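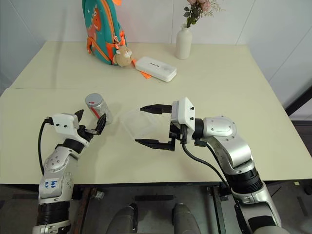
quentin_gilbert: Decanting is fine, but you lose the date code. I would keep the powder in the can it came in and put the can in the bag.

felicidad_tan: The date code goes on masking tape on the bottom of the box. My problem is the bag. A kid's backpack has one main compartment and the can takes up most of the depth. A clear box sits flat against the back panel.

quentin_gilbert: Flat until the lid pops. Metal can, gray lid, upright, bottom of the bag. I did it that way for 19 school runs and lost no powder.

clemence_p: How full? A 700 g can that is one third full is mostly air. I'd decant 50 g and leave the rest on the shelf.

felicidad_tan: 50 g is what I had in mind. That covers snack time plus one spare.
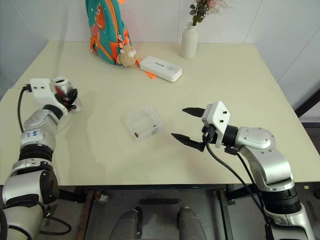

Can tilted, clear piece next to it on the table.

a_lebrun: Whichever you use, pack on a table and not on the floor. Small clear parts vanish on tile. On a pale tabletop they are nearly as bad, so put a dark towel down first.

quentin_gilbert: Agree on the towel. Still disagree on the box. Clear plastic scratches, and after a month you can't read the level.

clemence_p: You don't need to read the level if you weigh it. The Rindov boxes weigh 23 g empty. Subtract.

quentin_gilbert: Not weighing a snack at 7 in the morning.

felicidad_tan: Weigh it the night before. Anything hanging off the outside of the bag (plush, key rings) should be clipped on last, or it gets caught under the strap when you turn the bag around.

a_lebrun: Does the Gadov lid fit the Rindov box? The diameters look the same in the listing.

clemence_p: No. Different thread.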